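Visit report: Fanside test hall, Briscombe - bimanual can sorting cell
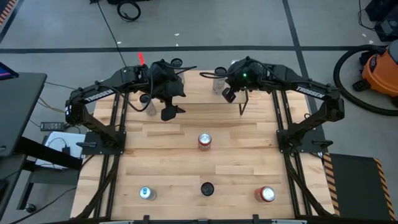
Purpose of visit

Moradi is considering a two-arm cell for mixed beverage containers and asked for a report on the stoppage that ended the April trial early. I spent one afternoon at the Fanside hall in Briscombe with the logs and the hardware.

The cell

Two black Trossen arms are mounted on a butcher-block bench, one beside each long rail. The work set is ordinary: soda cans, clear plastic bottles and a few loose items such as black lids. Control software is Render, Fanside's in-house package, which plans each arm separately and checks for conflicts afterward.

What went wrong

The trial was scheduled for 824 cycles. At cycle 308 the right arm stopped partway through a reach and held position. The left arm did not stop. It completed its own move and its wrist struck the right forearm at low speed. No one was hurt and neither arm was bent, but a cable on the left wrist was pulled out of its connector.

The log gives a clear sequence. The right arm lost communication and dropped into a local hold. Render kept using the last planned path for that arm, so the conflict check was comparing the left arm against a position the right arm never reached. The timeout was set to 70 milliseconds, but it raised a warning only. It was not tied to a stop.

Changes made

The timeout now stops both arms, and it has been shortened to 40 milliseconds. The conflict check reads measured joint positions. The wrist cables have been given more slack, although they still loop across the arms, and I would like to see them clipped closer to the links.

Open points

The cause of the original dropout has not been found. Fanside suspects a connector at the base and has replaced it - a reasonable step, but the old part tested good.

Restart after a stop is still manual, with no written procedure. I have asked for one before Moradi sends its own containers, along with the log from a full run on the revised settings.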